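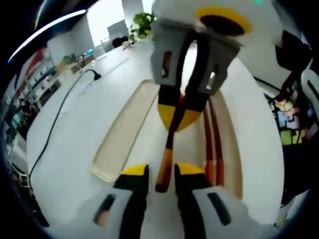 Iida Ojala replied that the name Rellanden cannot come from the family Relland, as the family is first written in the parish book after the village had already its name. She asked that the old leaflet is corrected before it is printed again.

Minutes, Place Names Circle, 5th October

1. Name of Rellanden
The meeting discussed two other explanations. The first is an old word for a shallow harbour. The second is a nickname given by the neighbours in Brundico - it is not a polite one. No decision was made. The leaflet will say that the origin is uncertain.

2. Signs on the Joly road
The council has offered 2,333 dollars for signs with both the old and the new spelling. The offer covers 21 signs. It was agreed to accept, and to ask if the colour can be the same as on the Celtberg side.

3. Field names
The list has now over 1,000 names. There are 38 which appear only on the tithe map and which no living person has confirmed. They stay in the list with a question mark.

4. Other matters
The key to the map cupboard is still missing. The talk about river names is moved to February.

The meeting closed at half past eight.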